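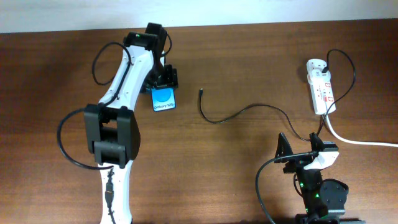 It took me three tries to stop fighting the handles, one reader wrote after trying remote control at Penden. Most beginners say much the same. The operator moves a pair of hand controls and the arms copy, and the joint angles are saved as they go.

The task in October was phones, boxes and charging leads.
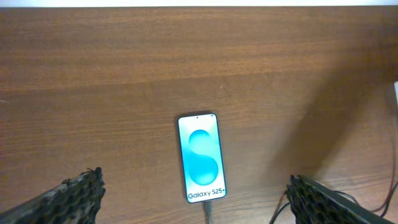

Counting the runs

Penden saved 446 runs and kept 367. The rest had long pauses, which a robot will learn along with everything else.

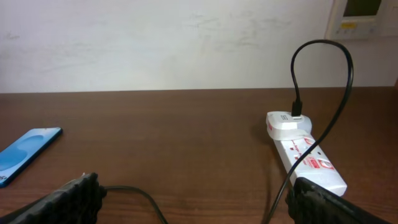 Rukitora, which trains the operators, asks for slow, even movements. Leads are harder to teach than boxes. A charging lead that stands up in a tall arch from its adapter has to be approached differently from one lying flat, and the runs need both. Rorex wants 2,000 before it trains again.

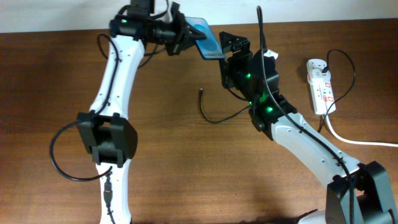 Guiding the arm by hand would be quicker, according to Mendonça, but only with one arm at a time. Penden is staying with remote control for now.

Last updated: December 2019

Contact us | Copyright Penden | Back to top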